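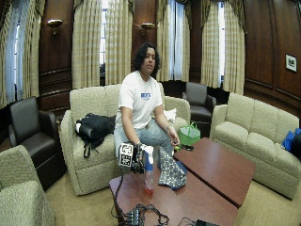
Visit to Wakodbridge: Demonstration of the Storkoma Hand Kit

On November 20, 2024, our purchasing group attended a demonstration day held by Ververidis at its Wakodbridge site. The purpose was to review the Storkoma kit, a wearable and hand-held set for recording everyday hand movements used in robot training.

The supplier offers the kit in two versions. The basic version includes a sensor glove with a tracking marker block. The full version adds a hand-held gripper tool with its own camera. Both are leased with a service plan that covers repairs and calibration, and the minimum order is nine kits.
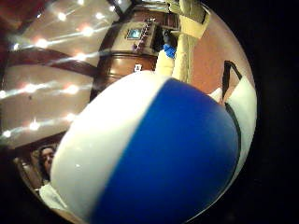 Our group asked mainly about large, smooth objects, which our Vovport office will need to record from next August. The supplier quoted 1000 recordings per kit before recalibration, or 2000 under the extended plan. Cable length was raised as a concern, and a written reply was promised. 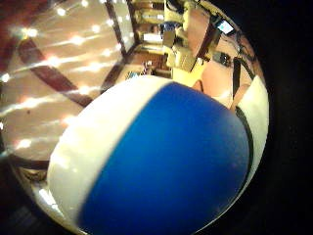
Inflatable ball with blue and white panels, as recorded by the gripper camera.

The trial lease will be considered together with the supplier's reply.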